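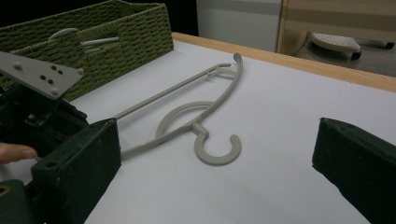

Fig. 1. Hanger lying flat on a table, with the loop, neck and hook in view.

SECTION 2: GETTING YOUR HANGERS READY

Welcome to the fun part! The rail is up, the shelf is in, and now your Tiltari wardrobe gets its hangers. Set aside a quiet half-hour, put the kettle on, and clear a table to work on. A white or pale top is lovely for this job if you have one, as scuffs and rough spots are much easier to find (a plain bedsheet over the dining table does nicely too).

You will need:
- your hangers
- a soft cloth
- a bowl of warm water with a drop of dish soap
- a dry tea towel
- a few sheets of the fine sanding paper from the Wuvgate accessory bag

2.1 Know the parts

The names below are used all the way through this guide, so have a quick look at Fig. 1 before you start.

Crossbar: the long straight bar. Trousers, scarves and folded knits go over it.
Upper arm: the curved part that bends back from the end of the crossbar. Shirts and jackets sit here.
Loop: the big open ring near the middle.
Neck: the short round piece between the loop and the hook.
Hook: the thick C shape that goes over the rail.

We love the loop. A silk scarf threads straight through it, and so does a belt or a favourite tie, so one hanger can hold a whole outfit!

2.2 Check each hanger

1. Lay the hanger flat on the table. Press gently at one end of the crossbar. A little give is fine.
2. Run a fingertip slowly along the upper arms, all the way to where they meet the crossbar. You are feeling for any ridge that might catch on a fine knit.
3. If you find a ridge, give it a few light strokes with the sanding paper and feel again. Go easy; most need next to nothing.
4. Trace the inside of the loop the same way.
5. Look at the neck from both sides. If there is a crack or a pale stress line, put the hanger in the recycling pile.

CAUTION: Don't bend the hook open to fit a thicker rail. Plastic that has been forced can snap later with a winter coat on it. If your rail is too thick, see Section 5 for the slimmer Skernemis rail.

2.3 Wash and dry

1. Wipe the whole hanger with the damp, soapy cloth. Don't forget the inside of the hook, where dust loves to gather.
2. Wipe again with clean water.
3. Dry with the tea towel and leave flat until there is no moisture left around the neck.

NOTE: Grey and beige hangers show very little dirt, so wash them even if they look clean. The colour of your cloth afterwards may surprise you!

CAUTION: Keep hangers away from heaters, ovens and the back window of the car on a hot day. Warped arms can't be straightened.

2.4 Hang them up

1. Start at the left end of the rail.
2. Face every hook the same way, with the opening toward the back wall. You'll be able to lift out a whole armful at once, which is wonderful on moving day or when the painters are coming.
3. Put the heaviest coats nearest the rail brackets and the light shirts in the middle.
4. Slide everything along once from end to end. It should glide. If a hook drags, take it off and check the inside of the curve for grit.

TIP from Lleucu Ruddock, who tests our wardrobes at home: sort by colour first and by sleeve length second. She did her whole closet this way in February and is still delighted with it.

2.5 Storing the spares

Lay spare hangers flat in a shallow box, each one nested against the last, with hooks all at the same end. Don't toss them in loose or you'll be untangling hooks for ages. The Çetinkaya under-bed box fits them well and slides out easily on carpet.

If you end up with more than you need, pass them on. Ruan Fourie on our parts desk keeps a list of op shops that are happy to take clean ones, and he'll gladly send it to you.

Next: Section 3, Fitting the shoe shelf.

Section revised 23/03/2025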